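Unit 2: Demonstrating a two-arm task by remote control

Brinden robotics course, practical handout. Notes prepared by Edit Bíró.

Read this before your booked slot. The written exercise at the end is handed in with the demonstration log.

2.1 Two ways of showing the task

In hand guiding, the operator holds the arm and moves it through the task while the joints are kept slack. The joint readings are stored and become the demonstration. The method needs little equipment, but one person can seldom guide two arms well, and the operator's own hands and sleeves enter the camera views.

In remote control, the operator moves a pair of leader arms or hand controllers and the working arms follow. Both arms can be driven at once. The operator loses the direct feel of contact and has to judge it from sight and from the lag between leader and follower.

All work in this unit is by remote control. Hand guiding returns in the Padar exercises.

2.2 Small parts on the table

The working set consists of desk items: computer mice, a circuit board and similar small objects. A thin part such as the board should be gripped by its edges, with the fingers closed slowly. Stop closing when the leader begins to move ahead of the follower. Further squeezing adds force at the fingertips and puts a jump in the recorded gripper signal.

While one arm holds a part, the other waits open and clear of it. Do not park the waiting arm out of view. The policy is trained on both arms at every time step, and a long absence is learned as part of the task.

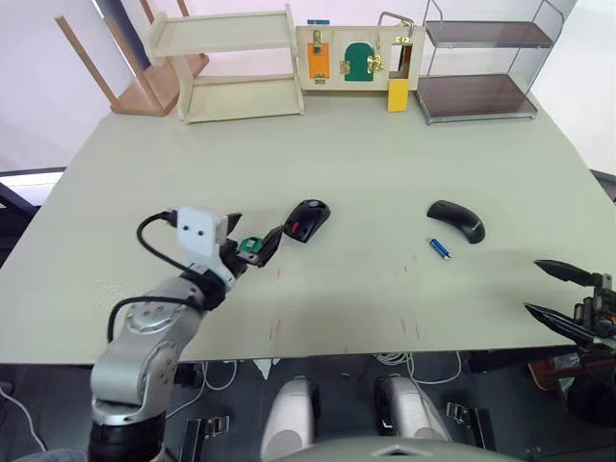
Kavinda Uddin would rather the waiting arm were held completely still, on the grounds that small idle movements get copied by the policy and look like hesitation when it runs alone. Sándor Lengyel's runs at Natlow support this in part. Of 169 demonstrations, 37 were set aside in review, most of them for drift in the idle arm. The rule for this course is therefore: open, in view, and still unless the next step requires it to move.

2.3 Bringing the grippers together

Passing a part between arms, or working on it with both, requires the fingertips to come close over the middle of the table. Approach in two stages. First bring both grippers to the same height with a clear gap between them. Then move one arm only. If both are moved in the final stage, errors from the two leaders add together and the fingers may collide.

Check cable slack at the wrists before the first approach. A loop that is loose in the rest pose can pull tight when the wrist turns inwards.

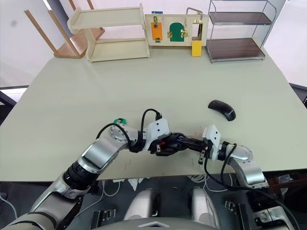 The receiving gripper closes before the giving gripper opens. Leave around half a second between the two actions, so that the overlap can be found in the log. Withdraw the giving arm along the line of its own fingers, then lift.

2.4 Keeping or discarding a run

Discard a run if a part is dropped, if the fingers strike each other, or if the recording was started with either arm already moving. Keep a run in which a first grasp missed and was corrected smoothly. Mark it "recovery" in the log.

Exercise

Record one transfer in each direction. Plot both gripper signals on a single time axis and mark the overlap. State which arm was moved in the final stage and why it was chosen.

Logs go to Andor Sipos by the end of October.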